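Pusus Karting Endurance - Driver and Team FAQ

Last updated November 15, 2020. Read this first, then email. Most of what lands in the inbox is answered below.

How long is the race?
434 laps or the time limit, whichever comes first. Time limit is printed on the entry sheet for your class. Check it, it's different for juniors.

How many drivers per team?
Minimum two. No maximum but everybody on the sheet has to drive at least one stint. Names can be changed until sign-on closes. After that, no.

Do I need a license?
No for the open class. Yes for the Findar Cup, and bring the actual card. A photo of it on your phone is not enough.

Can I bring my own kart?
Findar Cup only. Open class runs on the house karts, drawn by lot at sign-on. If yours has a problem in practice, tell the pit marshal before qualifying starts and we swap it. Once qualifying is running you keep what you have.

What about tires?
One set for the dry, one for the wet, both marked by scrutineering. Unmarked tires = back of the grid. Tire warmers and chemical treatment are banned, all classes.

How does qualifying work?
Best single lap counts. Any driver can set it. Track limits are watched at the Adeyemi hairpin and at the exit of the last corner, all four wheels over the line and the lap is gone.

Is there a weight limit?
Yes, by class, see entry sheet. Lead goes on the seat, bolted. Not taped. Drivers are weighed with helmet and suit on as they come out of the kart.

What do we do about food?
There is a snack counter in the Remeo building, cards only. You can bring your own and eat it in the paddock. No food in pit lane, no glass anywhere.
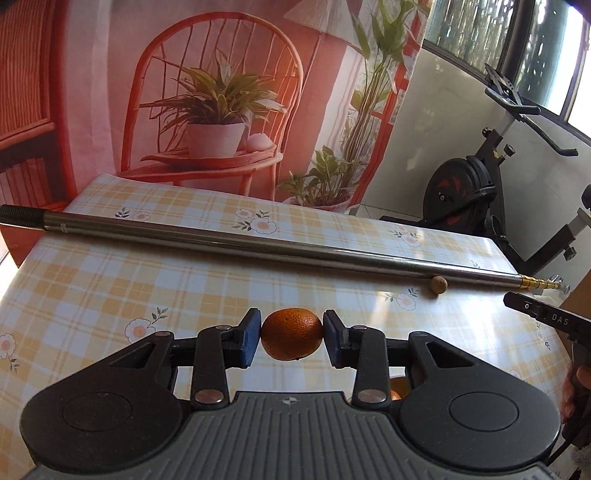
Small citrus, easy to eat between stints.

How do pit stops work?
Enter on the left, walking pace past the cone, stop fully in the box. Driver out, next driver in, wait for the green board. Refueling is done by our crew only, in the fuel bay, engine off. Minimum stop time is on the board at pit entry. Leave early and it's a stop-and-go.

What are the penalties?
Speeding in pit lane: stop-and-go. Contact that gains a place: 2 laps. Passing under yellow: 2 laps. Ignoring a black flag: you're out, no discussion. Penalties show on the timing screen, please dont run up to race control to ask if its really yours.

Can we protest a result?
In writing, by the team manager, with a 50 dollar deposit. You get it back if the protest is upheld. Provisional results go up on the Remeo door, and the clock starts when they're posted.

What if it rains?
We race. Wet tires are your call unless the director declares a wet start, then everybody fits them. Lightning means red flag and karts parked on the main straight in race order.

Do you rent gear?
Helmets and suits yes, gloves no. Ask for sizes when you enter, the large suits go first. Rib protectors strongly recomended for long stints.

Can I get my entry fee back?
Full refund until entries close. After that we move you to the August round if there's room. No-shows get nothing.

Where do spectators park?
Field behind the Findar stand. Not along the access road, the ambulance uses it.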